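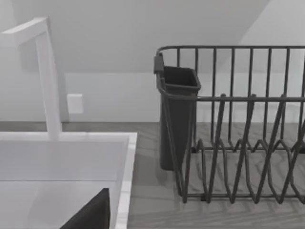
The sink bench in the Humby kitchen, rendered in simulation with the dish rack and utensil cup in place.

Simulation update: thin wires and the dish rack

2/18/22

Work on the Humby kitchen has moved over to the sink bench. The counter, sink and tap load cleanly in the current build and have needed very little attention. Most of the effort has gone into the dish rack, which is the hardest object in the kitchen for both the collision checker and the depth pipeline.

The old rack model used a single convex hull. That was fine for driving an arm past it, but it filled in every plate slot, so Trovulero rejected any plan that put a plate where a plate should go. The new model breaks the rack into capsules, one chain per rod, with the zigzag dividers handled as short straight segments. The utensil cup is now a separate body with an open top, so a fork can be planned into it. It is attached to the rail with a fixed joint for now. A joint that lets the cup swing or come off will be looked at in June.

The capsule model is slower to check. On the standard set of 1745 place queries, planning time went up by a factor of 2 before we did anything about it. Grajales now runs a coarse box test first and only opens up the capsules when the gripper or the held object is inside the box. Queries that stay over the sink never touch the fine geometry, and their timing is back to what it was.

Perception is further behind. Grey wire in front of a pale wall is easy enough to pick out in colour, but the simulated depth camera loses the thinner rods once noise is turned on, and the point cloud comes back with the wall showing through. Filling the holes with a smoothing filter closed the slots again, so that change was reverted. The present approach fits the known rack model to whatever rods are detected and takes the slot positions from the fitted model. It works when the top rail is in view. With the rail hidden behind the arm, the fit can slide sideways by one slot, and there were 9 of these in the last overnight run. All of them are saved in Stora under the rack-slip tag.

Two things to watch for if you are pulling the new build. Cached plans from the old rack are not valid and should be cleared before you run anything. The wood-grain counter texture has also been renamed, so custom kitchen files that call it by the old name will load with a plain grey bench until they are edited.

The next build will add plates of different diameters and a check that a released plate is leaning on its divider before the task is scored as done.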